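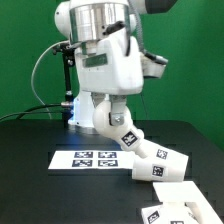 Claims that green walls calm people and sharpen their attention have been part of office design advice for decades, and most of them rest on very little. The usual argument moves from forests to paint as though the two were one thing. A forest is many greens, uneven and shifting, mixed with brown and sky; a painted wall is a single flat color under fixed lamps. It is also rarely the only thing in view. Polished surfaces pass a wall color on in altered form, as with the chrome cylinder in Figure 1, where the bright green behind it comes back in smeared vertical bands together with whites and grays. A person at a desk takes in both kinds of green, the flat and the reflected, and a questionnaire that asks for "the color of your walls" records only the first. We see no reason to assume that the second is harmless noise. In a room with glass partitions and metal lamp stands it may make up a good share of what a seated worker has in front of them.

The best-known support for the claim in our field is the Cletilach survey, which gathered 3860 responses from office staff and found that those who described their walls as green also gave higher ratings for mood. The sample is large, and that has probably done more for the survey's reputation than its design has. Wall color was reported by the same people who reported their mood, on the same page, a few lines apart. The order of the questions was never varied. People who were content may simply have been kinder to their walls, and at least some of them will have called a gray-green wall green when a less happy colleague in the same room called it gray. The authors mention this in a single sentence and then write the rest of the paper as if they had not.

Mwaipopo went back to 9 of the Cletilach offices with a color chart and matched the walls herself. In 3 of them she could find no wall that she was prepared to call green at all. One had been repainted, according to the building records; for the others the records show no work. Her note on the visits is short and was never expanded, which is a pity. It remains the only attempt we know of to check the answers against the rooms, and it should have been made before the survey was cited in design manuals.

A second line of evidence comes from room trials. The Plekitz trial is the most careful of these. Staff were moved between a green room and a white one, and their errors on a proofreading task were counted. The green room did better. It was also on the quieter side of the building, and it had the newer chairs. The report argues that chairs cannot affect proofreading, a statement for which it gives no source and which few people with a bad chair would accept. The rooms were not swapped or repainted halfway through, so color, noise and furniture rise and fall together from the first session to the last. No amount of later adjustment can pull them apart.

Mancuso, who was more patient with this work than we are, proposed that the effect might be real but limited to strong, even greens that fill most of the background. Her reasoning is that weak greens are quickly adapted to and stop being noticed. It is a fair idea and it can be tested. Our doubt is that adaptation happens with strong colors as well, and that a strong green changes how nearby things look. White objects are the obvious worry. A white housing against a bright green background, such as the one in Figure 2, may be judged slightly pinkish by one viewer and plain white by the next, depending on how long each has been looking and at what. If such shifts occur in a test room, then any task that uses printed sheets is being done on paper that looks different from one room to the other – and contrast on the page, not calm, could be driving the scores.

There is also the matter of what gets published. The Pernmont trial found no difference between its rooms and appeared only as a conference abstract. We learned of it by chance. Trials that end this way are seldom written up in full, and we cannot say how many more exist. Reviews that pool the available studies and report a "small but reliable" benefit are pooling what reached print. We would put little weight on them.

None of the above shows that green walls do nothing. It shows that the present studies could not tell us either way, and that the advice built on them is stated with far more confidence than they allow. The trial described next was planned with these faults in mind, though it does not escape all of them.
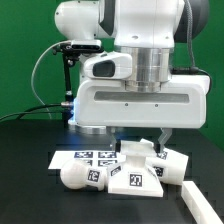

## 2.1 Choice of rooms

Two rooms were rented on the same floor of the Bassey building, both facing the inner court. Chairs, desks and lamps were bought as a single order and divided between the rooms by coin toss. Halfway through the trial the walls were repainted so that each room served once as the green room and once as the white one. Metal and glass surfaces within view of the desks were covered with matte gray cloth. We did not control the view from the windows, and the court contains a tree.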